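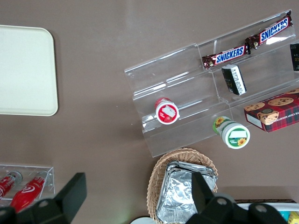 *Figure 4. Wrist-camera view of the tiered display stand before a pick. Photo: Saodah Osman, Brandov.*

### 4.2 Workspace rules for transparent fixtures

The Isoser handling guideline treats a fixture as a single solid with known outer dimensions. Clear acrylic does not fit this model well. In Figure 4 the panel edges return bright white reflections, and a depth sensor may report such edges as gaps or as surfaces at the wrong height. We therefore require that every shelf edge and divider be entered in the cell map by hand, with a keep-out margin of 10 mm on each side.

Items that extend past a divider, as the upper Snickers bar does, are assigned to the shelf that carries most of their length. The approach path is planned from the open side only. Cylindrical containers lying on their sides, found here on the lowest tier, fall under the rolling-object clause: closing speed is halved, and both fingers must make contact before lift.

Foil-wrapped packages are subject to a separate force limit. Grecu's draft of the Nistor procedure allowed the same limit as for cardboard boxes, but we found no basis for this and set the foil limit at 4 N.

An item that is only partly in view may not be picked. The controller must first move the wrist and take a second image. If the outline is still incomplete after two moves, the item is logged and left to the operator. The Doltoler checklist has no matching entry, and we propose adding one under camera coverage.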